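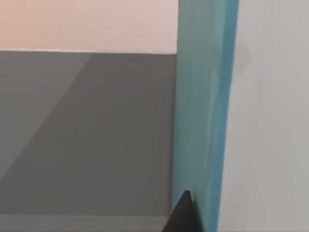

Galbraith 2
Motion planning and scene tools for arm simulation, from Fondia

Hi, I'm Blair MacAulay, and I wrote most of the planner in Galbraith, so you'll have to forgive me if I get a bit excited on this page. Galbraith is the software that sits between "pick that up" and the joint commands your arm gets. You give it a scene, a robot model and a goal, and it hands back a path you can play, pause, scrub and pull apart.

The thing I'm happiest with in this release is the contact planner. The old one kept the fingertips well away from everything until the last moment, which was fine for a block in the middle of a table and pretty hopeless for anything standing against something else. Now you can set a clearance for each finger and let the tip come right up close to an edge or a panel. I use it all day long and I still grin when a tight approach solves on the first try!

Jessie Dow did the perception side. Her module (we call it Tinier, it started out as a cut-down copy of a much bigger one) takes rendered views and gives you back object outlines and poses. She tests it on tabletops that mix big plain shapes with fiddly ones: a fan grille, plant leaves, a puzzle cube with black borders between the stickers. Shadows used to drive us both up the wall, particularly leaf shadows on a white table, and the outline step has a separate shadow pass for them now. You can switch it off if your lighting is flat and you'd like the speed back.

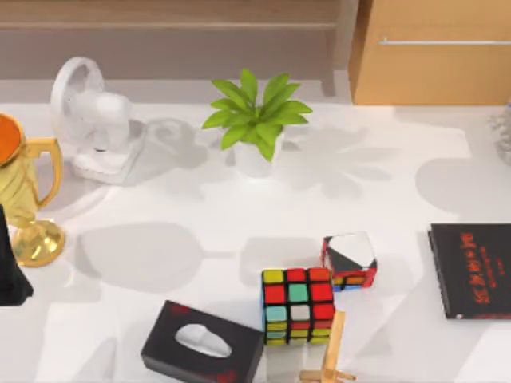 Can I use my own objects in a scene?
Any closed mesh will load, and you can set its mass and friction in the scene editor or leave the defaults alone. Open meshes load too, but the planner treats them as solid boxes until you patch the holes.

What you get with a license:

Galbraith planner, with per-finger clearance
Tinier perception module
Scene editor with 822 ready-made household objects
Path viewer with frame-by-frame contact readout
Python bindings and a command line runner
Sosuncombe, our batch tool, for queuing up jobs overnight

Sosuncombe deserves a few more words. Point it at a folder of scenes and it runs the lot, then sorts the failures by the step where they went wrong (grasp, approach, lift, place). My own regression folder has 1527 scenes in it and I read the failure list with my coffee.

You'll want a decent graphics card for the rendered views. The planner itself is happy on a plain laptop, and that's where I do most of my work on it.

A single-seat license is $900 and includes updates to every version 2 release. If you have version 1, your scene files open as they are, but clearance settings need to be entered again, sorry. The Mac build should follow in July.

Page updated 19 June 2019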